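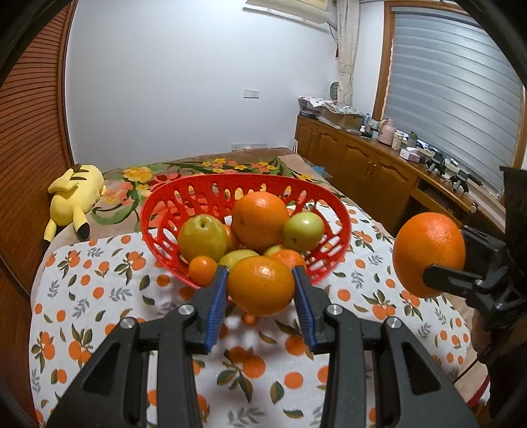
Home Browse Topics Kitchen & Pantry Ask Log in

Mixed fruit in one plastic basket: what goes in first?

Posted by Raquel Coelho in Kitchen & Pantry
1,851 views

I keep all our fruit in a red plastic basket with oval holes in the sides. It's usually a mix of big oranges, small oranges and green fruit at different stages. The things at the bottom get soft before anyone sees them. Last November I threw out 2 pears and a tomato in the same week. Is there an order I should be filling it in, or do I need a second basket? I don't want to put everything in the fridge because we don't have the space.
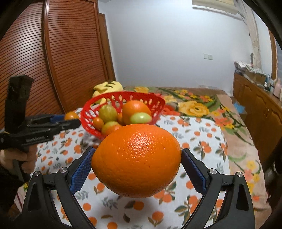

The basket behind one of the big oranges.

Matilde Calado

Big oranges go in first, toward the back. They have thick skin and can take some weight. Then the green fruit on top where you can see the color change, and the small oranges last. If you do it the other way, the heavy ones bruise whatever is under them.

Pears and apples give off a gas that makes other fruit ripen faster. If you have a green tomato you want to turn red, leave it next to them. If you want things to last, keep them apart. Oranges don't ripen any further after picking, but they will go moldy if they sit against something that has already gone bad. Check the bottom every couple of days.

Don't wash anything before it goes in. Wash it when you eat it.
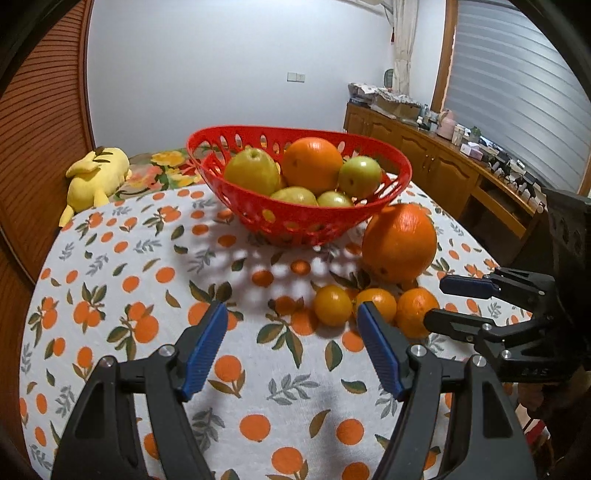 Green fruit and one large orange in the basket, the other oranges out on the tablecloth.

Américo Vieira

Get a second basket. Problem solved. I have two from Culitar and they stack.

Jaime Marinho

I agree with most of what Matilde wrote, but I wouldn't keep the small oranges in the basket at all. They roll down into the gaps and that's where you lose them. Mine sit in a shallow dish and get eaten first. Keep the basket out of direct sun too. A basket with holes lets air through, so I wouldn't line it with paper or a cloth.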